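Shareholder Questions: Results and Dividends

Welcome, and thank you for holding shares in Junport. We get a lot of the same questions after each set of quarterly results, so we've gathered the answers here in everyday words.
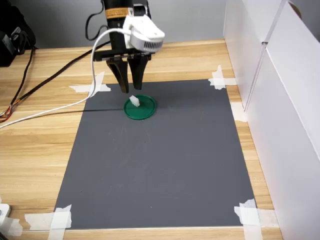
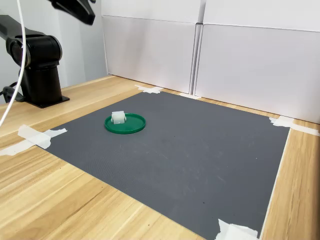 When do you publish your results?
Four times a year, always after the market closes. The full-year report comes out in August, and it's the long one, so do make yourself a coffee first!

Why did profit fall when revenue went up?
We hear this one a lot, and it's a fair thing to ask. Revenue grew 13 percent last quarter, but we also paid the one-time costs of buying Gekix, and those came straight out of profit. Without them, profit would have risen 6 percent.

Is Prallent still a separate business?
Yes, it keeps its own name and its own customers. Its sales are counted in ours - look for the line called "Services" in the report.

How do I get my dividend?
If your shares are with a broker, the money goes there and you don't need to do a thing. If you hold them directly, our registrar, Fang, will pay your bank account within 10 business days of the payment date.

Can I reinvest it instead?
You can, as long as you hold at least 300 shares directly. Ask Fang for the reinvestment form and send it back before the record date - a late form simply counts toward the next dividend.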